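Frequently Asked Questions: Demonstration Sessions at the Dondlow Centre

What is a demonstration?
A demonstration is one complete performance of a task, in which an operator guides the robot by hand or by remote control while its movements are recorded.

Do I need previous experience?
No. New operators complete two supervised practice sessions with the Plostis controller before their recordings are accepted.

Which objects are used?
Most tasks involve small everyday items and toys of differing shape and texture. Containers may be taped in place so that they do not shift when the gripper reaches inside.
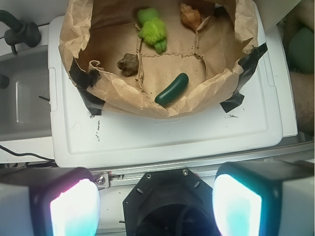

Operators should approach each item slowly and close the gripper only when it is in line with the object. If an item is dropped, please continue - a recovered error remains a valid recording.

How many demonstrations are required?
The Ikel task set calls for 158 demonstrations of each task. The archive at present holds 3,614 recordings.

May I guide the arm by hand?
Yes, where the task sheet permits it. Remote control is required for all tasks in the Mackay series.

How do I cancel a session?
Please notify the bookings office by noon on the Wednesday before your session.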